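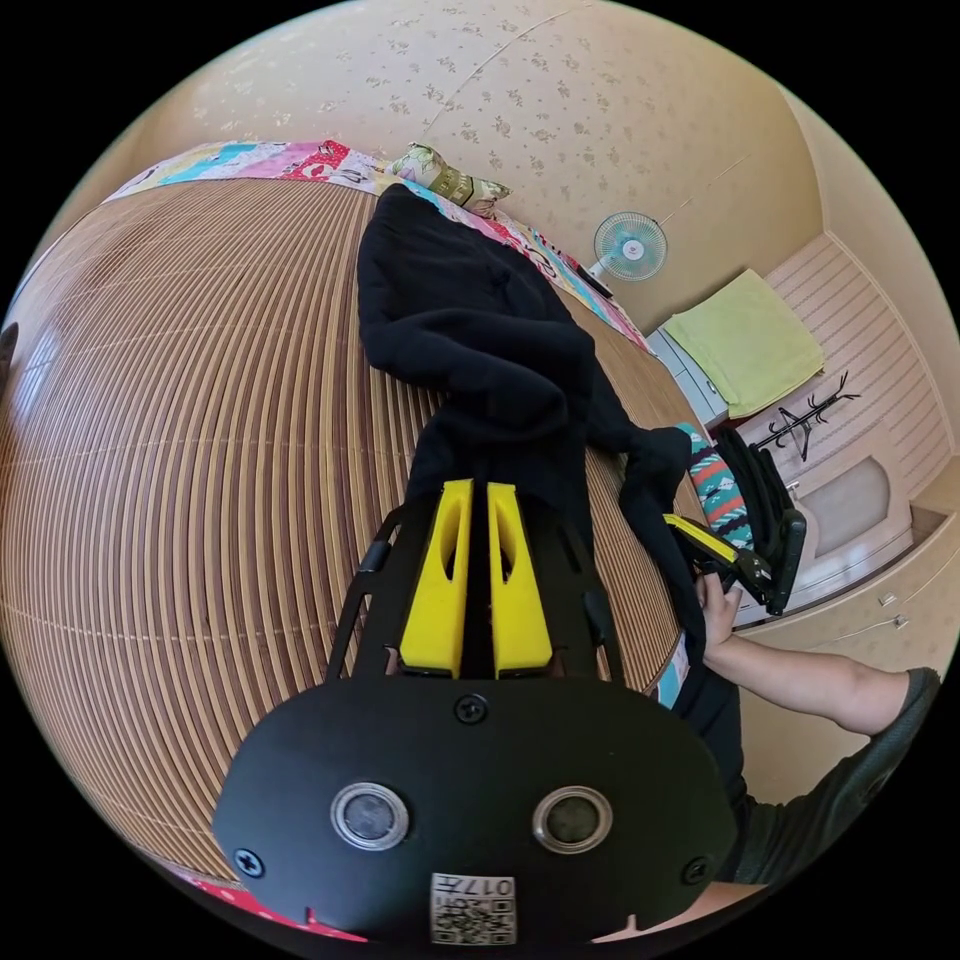 Back bedroom, bed side. Black garment on the mat, wall fan upper right.

Stovwood guest rooms: April room safety check, with my comments

Room: back bedroom, upstairs
Started: 9:20 in the morning
Result: 41 items looked at, 2 to fix, the rest fine

I do these twice a year, and I write them the way I'd say them out loud, so bear with me. The tick words are OK, WATCH and FIX. Anything marked FIX gets done before the next guest has the key.

BED AND BEDDING

Bed frame steady, no wobble: OK
I leaned on every corner and sat down hard on the side. Not a squeak, which I can't say for the front room!

Mat lies flat, no lifted slats or splinters: WATCH
I love these slatted mats in warm weather (so much cooler than a sheet) but they do need a hand run over them. Go both ways, slowly, along the slats and then across. I found one rough spot near the foot and rubbed it down with fine sandpaper. Check again next time.

Quilt clear of the floor: OK
The patchwork one stays on this bed. It's heavy and it likes to slide, so tuck the wall side in first and then deal with the rest.

Pillow and cover clean, seams closed: OK
Green and cream flowers, still my favorite of the set. Zipper works.

Clothing and loose cloth kept off the walkway: WATCH
The long black piece was hanging partly over the right edge when I looked, and so was the patterned cloth in teal, white and orange. Pretty, but anything that hangs off a bed can end up under a foot in the dark. Fold the clothes on the mat, lengthwise first, and then they go in the closet. The cloth can live on the shelf.

CHAIR

Legs level, back rails tight: OK
Black chair, upright slats. I twisted each slat and none of them turned. Good little chair.

Chair leaves room to get out of bed: FIX
Too close for my taste. I want a person to be able to swing their legs down and stand up without catching a knee. I've put a bit of tape on the floor where the front legs should go, and whoever cleans next, please use it. The tape is ugly, I know, I'll get something nicer.

WALL FAN

Guard firmly clipped on: OK
Pale teal guard, white hub. I pressed all the way around the edge with the power off.

Bracket tight to wall: OK
Half a turn on the lower screw and it was snug.

Cord fastened down: FIX
It runs up the wall at a slant beside the fan and I'd like it straighter and clipped. I ordered a bag of 11 cord clips from Traltell and will use however many it takes. Please don't use tape on this wallpaper, it pulls the little flowers right off. Ask me how I know.

Nothing soft within reach of the blades: OK
Nothing on the wall next to it, and let's keep it that way. No hanging shirts off the fan to dry, please!

WALLS AND FLOOR

Wallpaper sound, no damp patches: OK
I felt along behind the pillow, where the bed is pushed up to the wall. Dry as toast.

Floor clear from bed to door: OK
It measures 92 inches, so there's plenty of room for a suitcase to be open and still get by.

Smoke alarm sounds on test: OK
Very loud. Sorry to the downstairs guests.

Window opens and locks: OK
Stiff in the last inch. A little candle wax on the track helped.

TO DO
Cord clips for the fan, as soon as they come.
Move the chair to the tape marks, and leave it there.
Sandpaper back in the Horkidstead tin, second drawer.

Room is closed until the clips are up. Front bedroom is next on my list, squeak and all.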